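*Monday, September 16, 2024*

I'd been trying to get an hour with Zainab Ibrahim since May, and she kept telling me she'd love to, just as soon as the left arm stopped acting up. So when she finally wrote back "come over, it's behaving, bring coffee," I dropped everything and went.

Zainab looks after the two-arm packing cell at Plunis. The job title on her badge is something longer than that, but she described it to me as "I keep the table alive," and after a morning beside her I'd say that covers it. Her colleague Oluwaseun Yusuf writes the routines that the cell runs, and he wandered in and out while we talked, mostly to disagree with her (in a friendly way!) about cables.

I'd figured we'd start with the software. She started with the rail.

"Everything hangs off that," she said, tapping the black bar along the front of the table. "Both bases sit on it. If a clamp has crept, even by a hair, all of my positions are off and I'm going to spend the whole day blaming the cameras. So I put a hand on each base and I lean. If I feel anything move, we don't run."

I asked if she used a torque wrench. She does, once a week, and she writes the readings in a paper notebook with a Vaher logo on it that she got free at a trade show. The leaning is for every other day.

After the rail come the cables. The arms have black cable running up along them to the grippers, and this is where she and Oluwaseun part ways. He'd like everything strapped down tight. She wants big lazy loops.

"He hates how it looks," she told me. "But the wrist has to turn! If you tie it down tight, the connector takes the pull, and then one afternoon you lose the camera in the middle of a pick and you're under there with a flashlight. I've swapped that connector three times. All three were on tidy cables."

"Two of them," said Oluwaseun from the doorway.

"Three," said Zainab, and opened the notebook to show him.
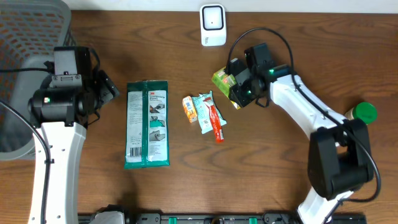 Then she got to the part I'd really come for, the warm-up routine. Each morning the cell gets a handful of ordinary things to work with, the sort of stuff you'd have in a kitchen drawer or on a pantry shelf, and she watches the arms handle them before she'll sign anything off. Packets, a tube, a jar, some kind of soft pack. She's picky about the mix.

"People want to test with blocks," she said. "Blocks are great if you're shipping blocks. A foil packet is flat and shiny and it slides. A jar is heavy for its size and it's round, so if the fingers close crooked, it'll roll on you. I want one of each kind of annoying."

The routine she's running now is number 529 in Oluwaseun's list. I asked whether that meant there were 528 before it and he laughed and said no, he skips numbers when he's mad.

She keeps one hand near the stop button for the first few cycles. What's she looking at? The lights first, she said. Green on the grippers before anything moves, and if one is missing she powers down and reseats the plug before she even thinks about restarting the program. Then the fingers. She wipes the pads with a lint-free cloth every 300 picks, and she's stubborn about that number.

"I tried stretching it. The grip was fine on cardboard and terrible on anything glossy. You don't see the dirt, you just see stuff start to slip a little, and then you go and turn the force up, and now you're squashing things. So clean first. Don't touch the force setting until you've cleaned!"

I wrote that one down in capitals.

Since we were on the subject of force, I asked about the worst day she's had with the cell. She didn't have to think. They'd borrowed a set of finger pads from the Molari line down the hall, which looked identical, and were thicker by less than you could see. Every grasp closed early. The log had 1,043 entries in it before she pulled the pads off and held them next to the old ones.

"I felt so dumb," she said. "I'd recalibrated both cameras. I'd redone the rail. I'd called Plorkia, who sold us the grippers, and I'd been kind of short with the guy on the phone. And it was the pads the whole time. I sent him a box of cookies."

She now labels spare pads with a paint marker, on the back where it doesn't touch anything.

The soft packs are where she slows everything down. The arm runs at 40 percent speed for those, and she'd go lower if Oluwaseun would let her. A pouch sags once it's in the air, so the bottom of it isn't where it was on the table, and the basket has a rim. She has him lift higher than looks necessary, go over, pause, and only then come down.

"The pause is the thing," he said (he'd pulled up a stool by now). "Zainab asked for it and I thought it was a waste of time. I took it out once to see. I put it back."

She looked extremely pleased about this.

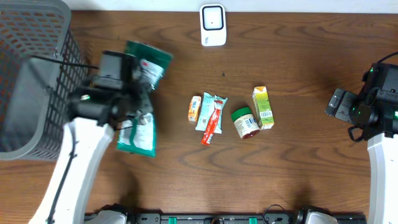 ## What she'd tell someone starting out

I asked Zainab what she'd say to a person who has just been handed a cell like hers, and she said to get the notebook going on day one. Date, what you touched, what you tightened, what you swapped. She's gone back to hers more times than to any manual.

Her other advice was to change one thing at a time, which she admits she's bad at. "You're tired, you want to go home, you change the pads and the speed together, and it works, and now you have no clue which one did it. I still do that. I did it last week."

Oluwaseun's advice was to label both ends of every cable. They agreed on that one.

We finished the coffee and she went back to leaning on the bases, left one first. She wants to replace the clamp on that side before winter and is still waiting on the part.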